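April 17, 2023 – glaze notebook, back bench

Kiln came down to 60 this morning so I cracked the lid before coffee, which I know I'm not supposed to do. Kamarul wasn't in yet. No pinging, so I got away with it.

This was the third go at the Dranach white, the one with the extra whiting in it. Short version: better, still not there. The tiles on the middle shelf have a lovely soft surface, sort of eggshell, and the colour has warmed up a bit from the chalky look we had earlier in April. The bottom shelf is another story. Two tiles have crawled back from the corners and one has a pinhole you could lose a pea in. I'm fairly sure that's the bisque being dusty and I'm going to wipe everything down with a damp sponge next time, even if it adds half an hour.

Firing details so I don't have to dig through my phone again. Top temp 1204 on the controller, 28 minute hold, then off and left to itself. Cone on the middle shelf was bent over nicely, cone on the bottom was barely thinking about it. So the bottom is running cool again – I moved the props last week hoping that would fix it and it hasn't. Next thing to try is a bigger gap under the first shelf. If that doesn't work I'll ask the Stokbridge people whether the lower element is on its way out. I priced a full set and it came to $2195 before freight, so let's all hope for the gap.

Also weighed out a small batch of the Pasaribu clay slip for the cut-off test. It settles like concrete. I sieved it twice, swore at it, added a few drops of vinegar and it behaved for the rest of the morning (I forgot to write down how many drops, sorry, will do it properly next time).

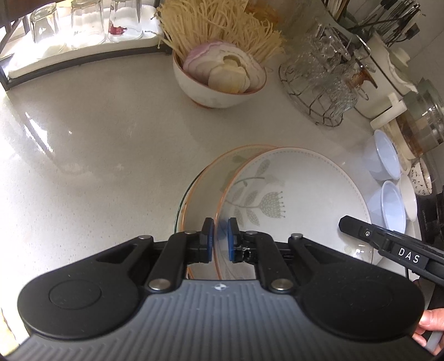

Babak Hassanpour
Glaze testing and kiln maintenance

Rim colours. I keep going back and forth on this one. An orange edge on a plate looks cheerful and I like it a lot, but our orange stain is fussy and goes brown wherever the white runs over it. Kamarul reckons wax the rim first, glaze the rest, then band the orange on a wheel at the very end. I tried it freehand on one test tile and it looks like a kid did it. Banding wheel it is, once I find where the good brush went.

Plates for the Sekby order will have to wait until the white is sorted. I'd rather ring them and say we're behind than send out something that crawls at the foot.

To do: sponge the bisque, new props under shelf one, two cones per shelf instead of one, label the buckets with something that doesn't wash off. Kamarul, if you read this before I see you, please don't use the bucket with the blue lid – it's the old batch and I haven't thrown it out yet.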